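Workshop tips: when part of the job goes over to the machines
Last updated 12/28/19

Quick ones from the bench at Stodholm. We moved the sorting and packing to the Arell line in May, and teaching work with hand-held grippers came along with it. Some of this took us way too long to work out. 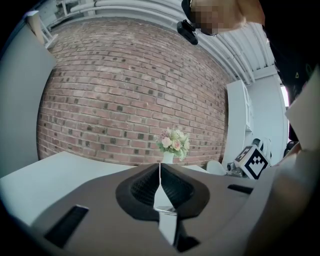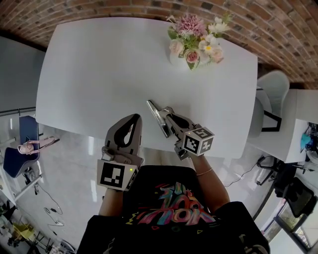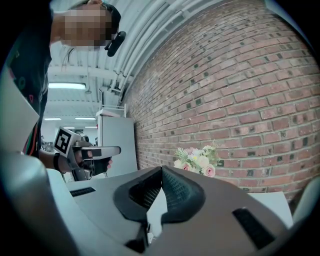 Hand-held grippers over the white table, brick wall behind.

Leonidas Stamatopoulos wrote in that the tips on tools are fine but the bigger change at Clesside was the talking. On hand packing you could chat all shift. Now you're showing a motion over and over and you need your head in it, so people go home tired in a different way. He'd put a real break on the rota before buying a single new gadget.

Fair. Added below.

Hands and wrists
- Swap hands-on work every 40 minutes. 70 was too long, we tried.
- Loosen your grip. Everybody squeezes the first week.
- Table too low = sore back. Raise the table, dont raise the person on a pallet.
- Straps on the head: snug, not tight. Wipe down with a barely damp cloth between people.

Keeping gear clean
- Rubber pads: lukewarm water, drop of dish soap, air dry. No solvent!
- Printed markers: dry cloth only. A scuffed one gets replaced, not touched up with a pen.
- Cables off the floor before the shift starts. Velcro ties, cheap, buy a bag.

The people side
- Post the new rota before the machine arrives. We did it after. Bad week.
- Old hands should do the teaching. They know the little twist that stops a lid from jamming and it isnt written down anyplace.
- Pay the teaching hours same as line hours or you'll run out of teachers.
- Keep a stop log on paper. Ours had 8 entries for the same crooked tray before anyone moved the tray.
- Dont promise nobody's job will change. Say which ones will, and when.

Cost, for those who asked: mats, ties, spare pads and one decent adjustable table came to $3,617. Naqvi sold us the mats, seconds, perfectly good.

Still looking for a way to store spare pads so they dont pick up dust. Zip bags sweat. If you have something better send it to Khurram Farooqui at the front desk and it'll go in the next batch.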